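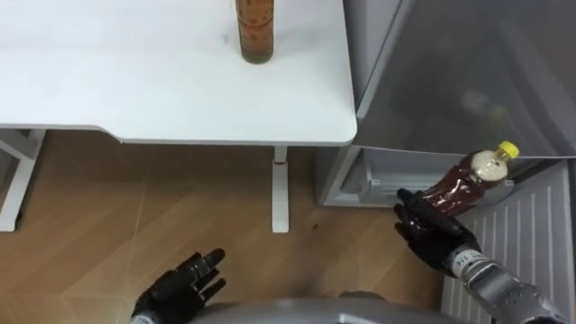
**Ladlow is looking for teleoperators and episode reviewers, Barndale site**

We are hiring people to collect and check demonstrations for a household manipulation model. The robot is a full-size humanoid with two multi-fingered hands. You put on the headset and gloves, guide it through a short kitchen task, reset the objects, and do it again. The current task set covers bottles, a desk and a small refrigerator.

The work is repetitive. A good episode is smooth and starts from the object layout on the task card. If a grasp slips, you finish or abort according to the card and mark it. We keep some failed attempts, so please don't hide them.

We have 1,957 accepted episodes in the bottle set. Another 499 are waiting for review, and that is where most new reviewers will start.
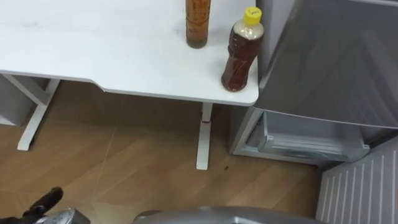 *Bottle task, head view. Two bottles at the refrigerator end of the desk.*

### Teleoperator

- Run episodes from the task card, mostly two-handed work
- Reset objects between episodes and vary their positions when the card says to
- Log dropped objects, tracking loss and anything odd in the hands
- Stop the robot when the floor lead asks, without finishing the episode first

You will be on your feet for most of a shift. You need steady hands and normal or corrected vision. If headsets make you sick, apply for the reviewer job.

### Episode reviewer

- Watch the head and side views together and mark where each step begins and ends
- Write one plain sentence for each step ("pick up the bottle with the yellow cap")
- Reject episodes with missing video or a wrong start layout

Reviewers work at a desk. You should type comfortably and be willing to follow the labeling guide even where you would have worded it differently. 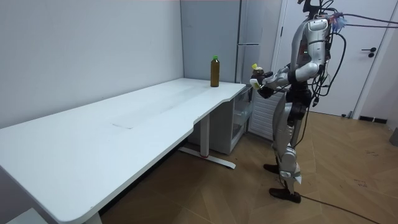 *2 min read*

### Hours and pay

Shifts are 8 a.m. to noon or 1 p.m. to 5 p.m. Both jobs are part time and paid hourly, with the rate given in the first phone call. Training takes 2 shifts and is paid the same. The contract runs through October and may be extended.

No robotics background is needed. Past operators came from warehouse work, dental labs and video editing.

### How to apply

Send a resume and a few lines about which job you want to the Ladlow hiring desk, with "Barndale bottles" in the subject line. Tell us which shift you can work. Applicants for the operator job will be asked in for a 30-minute trial in the headset.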